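4.2 The table itself

I came into this study wanting to write about what people keep on their desks, and I ended up spending a whole section on the tabletop. Most of the 13 households I visited around Sutherland in April talked about their table before they talked about anything that sat on it. They wiped it while we chatted! A white top seems to invite that - people told me they see every crumb, and they clear it more often than they would a dark one.

Power was the first thing to creep back onto a cleared surface. Cups and mail went away happily enough, but the strip stayed up top so that chargers could be reached without crawling under the desk (I do the same at home, so I was in no position to judge).
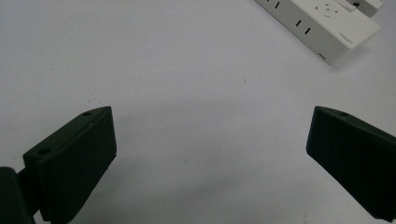
Figure 3. White tabletop with a power strip at the upper right.

I asked everyone to rate how finished a cleared table felt, on a scale from 0 to 100, and then we talked through the number. I loved this part. Some people wanted total blankness and some got itchy looking at it. The wiping question was trickier than I expected, as a pale matte top can look perfectly clean from a chair and still carry little specks and smudges when you lean in close.

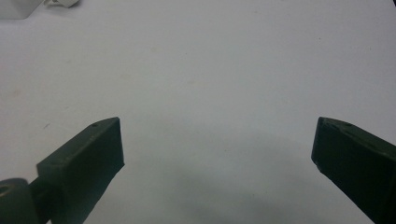
Mhairi Ritchie, reading an early draft, objected that I was treating a mark as a failure of cleaning, when plenty of people stop noticing marks within a week and are quite content with their table. I think she's right, and I went back through my notes with that in mind. In 5 of the homes the word "clean" had only ever meant "nothing on it," so I coded those answers separately and come back to them in section 4.3.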